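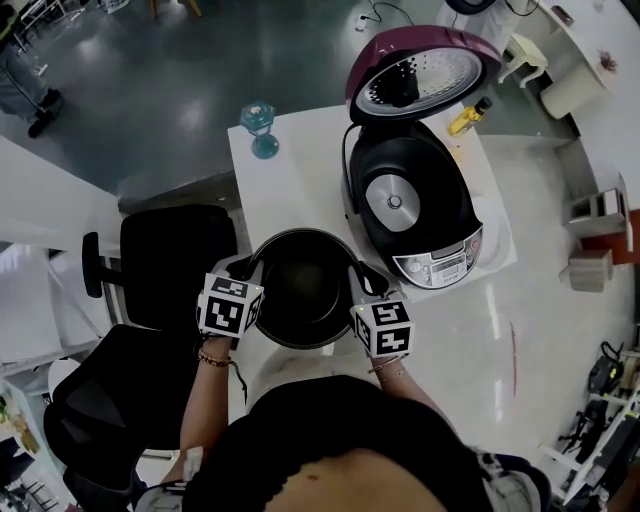 **Duvis Manipulation Software Group** · Forum › Perception & Tracking › Hand pose

## Cube tracks fine until the pot goes in, then the wrist jumps

**toonm** (Toon Meijer)

OK so I've been fighting the rice cooker task since March and I need other eyes on it. The step is pot in by the handles, seat it on the heating plate, close the lid. Our tracker takes the cube on each hand from the head view, solves a pose per cube, and hands it to the retargeting node.

Over the table everything's lovely. Then the hands drop toward the cooker and the right wrist flips something like 90 degrees for a few frames and comes back. Out of 1,526 segments I've got 103 with at least one flip, and nearly all of them are in the lowering part. The planner sees the flip and tries to follow it, so you can guess how the replay looks.

I've tried a bigger smoothing window (made the insertion mushy) and a tighter corner threshold (lost the cube altogether on some segments). Ideas?

**pivotgrease**

Classic planar ambiguity. When only one face of the cube is showing, you've got two poses that reproject almost equally well and your solver picks whichever wins by a hair. Are you solving per face or on the whole cube?

**toonm**

Per face, then averaging. I know, I know. It came that way from the old Domach branch and I never touched it.

**pivotgrease**

Well there you go! Averaging a good face with a flipped one is worse than just dropping one of them. Throw all the visible corners into one solve with the cube geometry fixed, and seed it with the last good pose.

**wpaiva** (Wagner Paiva)

I'd slow down before rewriting the solver. With a round pot hanging between the hands, the wrists tilt together as you lower it, and the faces go edge-on to the head camera. One solve won't save you if you only have one skinny face to work with. I'd lean on the gripper data for contact-heavy steps and keep the head view for the coarse approach.

The gripper carries its own marker and a fisheye, so you get the target and half the room for the pose estimate in one go.
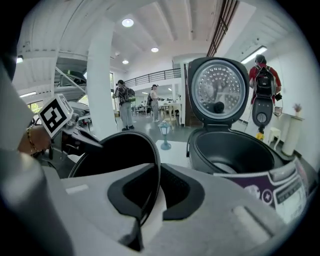 With that much background you've got plenty of fixed structure to localize against (ceiling lights, railing, the column), and the cooker is right up close for the last bit. Just mask the people walking through. Our Adeyemi config does it with a segmentation pass before feature matching, and drift went way down for us.

**toonm**

Hmm, I like that for the lid. For the pot I'm not sold though. It's a two-handed lift by two tiny handles, and I really want both wrists in one coordinate system. Two gripper trajectories aligned after the fact has burned me before.

**wpaiva**

Fair, but how bad was the alignment? If you were using the old calibration file I'd try again before you swear it off.

**kettle_logic**

Jumping in from the planning side. Can we please also put a rate limit on the retargeting node? No wrist rotates that far between two frames. Whatever you two decide about perception, the planner shouldn't be swallowing it whole. I patched this in Vakmont with 2 extra checks (max angular velocity, plus reprojection error over the threshold means hold the last pose) and it's been boring ever since, which is how I like it.

**pivotgrease**

Holding the last pose during an insertion makes me nervous. You'd be holding right when the pot is moving down. Extrapolate at constant velocity instead and flag the segment.

**kettle_logic**

Sure, for a few frames. I wouldn't extrapolate past 16 though, I've seen it sail straight through a tabletop in sim.

**toonm**

Update! Swapped in the joint solve with the seed from the previous pose and reran only the 103 bad ones. Down to 16 with a flip. The leftovers all look like Wagner's case, a single thin face and not much to hang on to.

**wpaiva**

Told you :) Send me the segment IDs and I'll run them against the gripper side with the new calibration.

**toonm**

They're in the shared folder, same name as the config. I'm putting kettle_logic's velocity check in tonight with the extrapolation version. If the insertion goes mushy again I'm blaming pivotgrease.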